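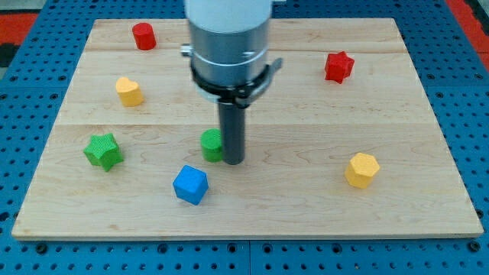 ## 4. Oiling your board for the first time

Okay, this is my favorite part! Your Turkevo board ships bare, so it needs a coat of oil before you put any food on it. I do mine in the evening and leave it overnight (the smell is mild, but open a window if you're fussy like me).

1. Wipe both sides with a barely damp cloth and let the board dry standing on its edge.
2. Sand lightly with the 400 grit sheet, always along the grain. Go easy on the corners, I've rounded off a few I didn't mean to.
3. Pour a little Cesgate oil in the middle and spread it out with a rag. Do the edges too!
4. Wait 34 minutes, then buff off whatever is still sitting on top.
5. Flip it and do the other side, then give the whole thing a second coat the next day.

**Note:** If the surface still feels fuzzy after the second coat, go back to step 2. My February batch needed this more than most.

**Caution:** Spread oily rags flat outdoors to dry, away from anything that burns. A balled-up rag with a drying oil in it can catch fire on its own.

**Caution:** Keep the board out of the dishwasher, please. It will warp or split.

Feet and screws are in section 5.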